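Chapter 4
Picking Things Up

When I started the robotics club at Stivcombe, I figured grabbing would be the easy part. We'd spent the whole spring getting an arm to go where we told it, and I thought closing two fingers at the end of the trip would take an afternoon. It took us until August. So if you've come straight from Chapter 3 feeling pretty good about your motion code (you should!), please bring that mood with you, and also bring some patience.

The job in this chapter is a pick-and-place. There are markers on a table and a cup nearby, and you want the markers in the cup. My students call it the Gomundale task, after the regional meet where we first saw it on the rule sheet, and I've kept the name because it's more fun to yell across a room than "exercise 4."

I like markers for this. They're cheap, they don't break when you drop them, and they come in colors, which will matter a lot once we get to the camera work. They're also sneaky little things. A marker can lie at any angle at all, and a gripper that comes down across the barrel the wrong way will just shove it along the wood. Ye-seo Kang, who was on my very first team, spent two meetings sure her code was broken before she noticed that her wrist never turned. It went to the right spot every time – it just showed up facing the wrong way.

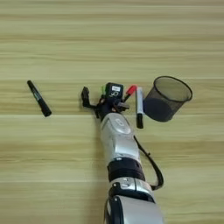
So before you write a single line, I want you to do the task with your own hand. Put your elbow on the table, use only your thumb and one finger, and go slowly. Watch what your wrist does. Most people turn it before they get anywhere near the marker, then come down, squeeze, lift, and only after that start thinking about the cup. Write those steps down in plain words. Leandro Sepúlveda wrote his on the back of a pizza box and we ended up using that list for the rest of the year.

Now look at your list and ask where each step could go wrong. What if two markers are close together? What if one is right up against the cup, so there's no room for a finger to slide in? I'd start with a marker that has plenty of bare table on every side, and save the crowded ones for section 4.3.

You'll be logging every try, too. My club logged 983 of them over one season, and the first 62 were all misses. All of them! I still have that notebook, and I'll be borrowing pages from it as we go. Set up yours now with four columns: marker angle, wrist angle, grip (yes or no), and a wide one for whatever you want to complain about.

4.1 Where is the marker, and which way does it point?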